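In Praise of the Office Snack Table

I love a shared snack table. I love it more than free coffee, more than the good chairs, and a lot more than any team lunch that needs a sign-up sheet. Give people one spot where they can grab something small and salty, and they will start talking to each other!

My first real job was at a small printing firm called Hindeck, with 14 of us on one floor. For the first year we all kept our own food in our own drawers. You could hear the wrappers going at three in the afternoon, each person crunching away in private. Then one August somebody pushed a spare table against the wall by the supply room and left a bag of pretzels on it. By the end of that week I knew which of my coworkers had twins, who was learning the banjo, and why the big folding machine kept jamming on Watier's orders (the paper was too heavy, and the guy who knew that sat 90 feet away from the guy who didn't).

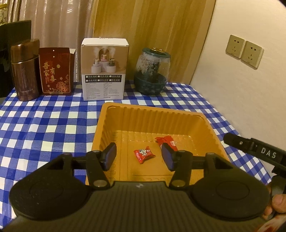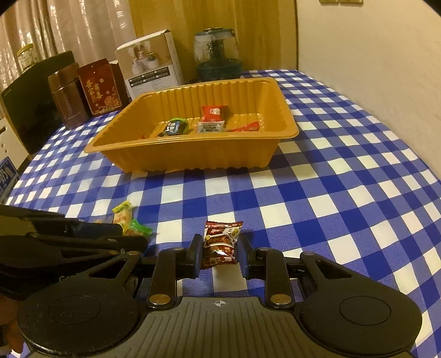

Snacks in a tray, with a checked cloth on the table.

People who run offices tend to spend big in the wrong place. They will put 3,000 dollars into a lounge with a sofa that is too low to get out of, and then wonder why it stays so quiet. A snack table costs next to nothing. It needs to be on the way to something, it needs to be topped up before it looks sad, and it should have at least one thing on it that most people have never tried. That last part matters to me. I have seen a whole room come alive over a bag of dried squid – half of them horrified, the other half going back for more.

I know the arguments against it. Crumbs, sugar, the one person who takes four. Fine! Buy a hand broom, put out some nuts and clementines, and let that person have the four. We spent more time at Hindeck arguing over the thermostat than we ever did over food.

What I would not do is make it fancy. Once there are labels and little tongs, people get shy and take one cracker back to their desks. Keep it a bit messy, and leave enough room for two people to stand there and complain about the printer.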